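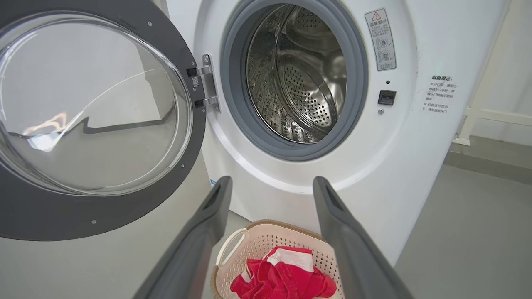
Zamley, December, 19:45

**Laundry arm build - workshop minutes**

Present: Amr Ashour (chair), Oren (controls), Wukby (mechanics). Apologies: Okabe.

**1. Previous actions**

Gripper fingers refitted. Wukby has set full opening at 35 per cent above the old limit. Cable tie on the wrist still to be replaced.

**2. Loading task**

Start position agreed: washer door fully open, drum empty, basket on the floor in front of the machine, wrist above the basket with the fingers open. One red garment in the basket until the pick is reliable, mixed load after that.

Oren reported 34 attempts since the last meeting, 28 of them ending with the garment in the drum. Most failures were at the gasket, where a trailing sleeve caught on the way in. Approach to be raised and the release point moved deeper into the drum.

**3. Door**

The glass bulges a good way out from the ring and throws reflections that upset the depth reading. Oren to mask that region. Closing the door with the arm is deferred. The notice on the cabinet says to wait one to two minutes before opening and not to force the door while running - both go into the control script as hard limits.

**4. Actions**

- Oren: mask, door limits
- Wukby: cable tie, spare fingertips
- Amr: book the bench for January

Closed 20:28.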